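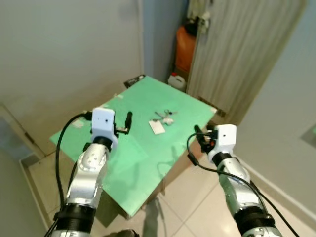
Corner table, small room. Scissors out on the green top.

ROOM CHECK: SMALL ITEMS, SURFACES AND FLOOR
Site: Clilten, ground floor
Checked by: Nuala Moriarty
Passed to: Tolera Workneh
Round: August, morning

1. Sharp items put away — NO
Dark-handled scissors lying near the middle of the table. Return to the drawer when the job is done.

2. Table top free of scrap paper — NO
Small white pieces at the left side, and a crumpled bit beside the scissors. Bin them. Ask before throwing out the white card.

3. Floor clear in corners — NO
White jug with a red cap on the floor in front of the orange container. Label not checked on this round. Tomás Gilmartin to find out what is in it and log it on sheet 897.

4. Folding door opens and closes freely — YES
Tried it twice. Items hanging near the top did not catch.

5. Keys tagged and signed for — PARTLY 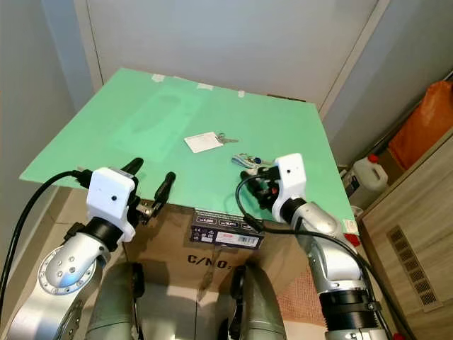
Keys on the green board, with white tag and blue fobs.

The pair on the square white tag is fine. The bunch with the light and dark blue fobs is not in the key book. Kathleen Daly has the book this month — please add it under 2034.

6. Temporary work surfaces steady — FOLLOW UP
Board is laid over a cardboard box and taped along the far edge. Acceptable for light items only. Nothing heavy, no hot drinks, no leaning.

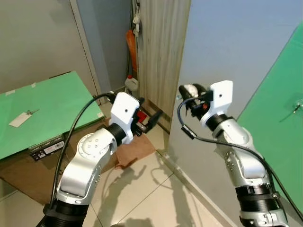
Green board at an angle on brown cardboard, tagged key at left.

7. Cardboard on floor lying flat — YES
Pressed down the corners I could reach. Tape it if it starts to lift.

8. Labels left on boards — NOTE
Black barcode label still hanging at the front edge. Trim it or tuck it under.

Items 1, 2 and 3 to be cleared by 5. Recheck in 7 days, same sheet.

N. Moriarty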